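Subject: Re: [hurnach-hall] Serving at the September supper
Date: 13 March 2019

> We had 50 people last year and the line for food went out the door
> and down the steps. I'd like to hear from anyone who has run a supper
> at the Munel hall or at Toseck before we settle on the same plan.
> Also, do we have to use the tables on the stage side? They make the
> room narrow. And is there any reason the drinks can't go with the food?

I ran the supper at Toseck twice and helped at Munel once, so a few notes.

The line was slow because there was one line. At Toseck we pulled the food tables four feet away from the wall and let people go down both sides. You need two sets of serving spoons and somebody to bring plates to both ends, but it took 11 minutes to get everyone seated the second year. The year before it was closer to half an hour.

Hot dishes should go at the far end, after the bread and salads. People take less of everything if the hot food is last and their plate is already part full. If the soup is going out again, put it on its own table with the bowls. Last time the bowls were with the plates and people were carrying both.

The stage side tables can move. They are heavy but the legs fold. The ones that can't move are the two by the kitchen door, which are screwed down on the Aitken Street side. I would leave the stage side clear and seat people in rows the long way. That gives 44 seats without using the side room, and the side room has another table if you want to open it.

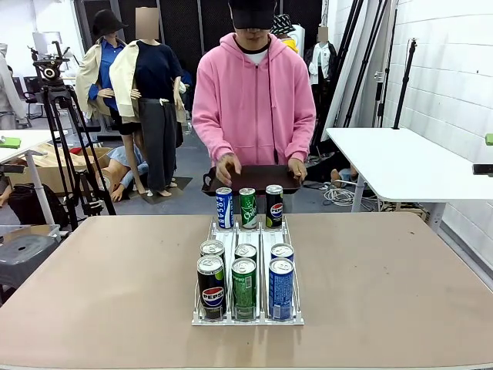 Drinks should have their own table, well away from the food. At Toseck we had them at the end of the food line the first year and everybody stopped there with a full plate and no free hand. A big table with the drinks already set out in rows works better, and people can go back to it during the meal. Have one person stay behind it with a tray, the plain rectangular kind with a raised rim, so they can fill in from the back and the front stays open for people picking up. The same person can take a tray to anyone who doesn't want to get up.

For cleanup, put the bins by the side door and not in the kitchen. The kitchen at Hurnach has room for maybe three people and two of them will be washing. Scrape plates at the bins and stack them on a cart.

The hall charges for the extra hour if we are not out by ten. Last year we paid it. If the meal starts at 5 and the raffle is before dessert, that should not happen again.

I still have the sign-up sheet from Toseck with the dishes listed by type. I can send it to the list if it would be useful. It needs a line added for people bringing something without nuts.

Does anyone know if the big coffee urn was ever fixed? If not we need to borrow one and I would want to ask Munel before summer.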